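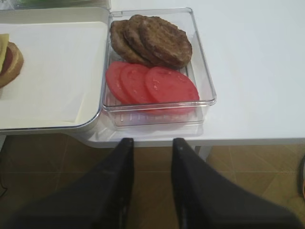 Figure 2. Wrist camera view at the burger station, with the ingredient container and tray between picks.

3.2 Looking after the cell

I'll be frank about the Fatcombe cell: most of our time on it went on cleaning and nudging things back into place. The patties sit in the back row of the clear container and the tomato slices in front (Figure 2), and both rows are laid overlapping so the fingers always have a raised edge to go for. I fill it the same way every morning, and I've got quite fussy about it!

The container itself gave us more bother than the food did. Clear plastic throws back a lot of the white table, and whenever the lights changed our rim detector drifted off. We ended up re-checking the camera every 188 picks - a Petkov routine that takes two minutes - and that mostly cured it. Over the whole run we logged 3,642 picks.

The black fingers come off for washing at the end of each session. On the Prerkon mount they can go back on very slightly twisted (I did this more than once in May), so we now close them on a gauge block before the first pick and compare the reading with the last one. If it's out, we loosen both screws, square the fingers up and try again.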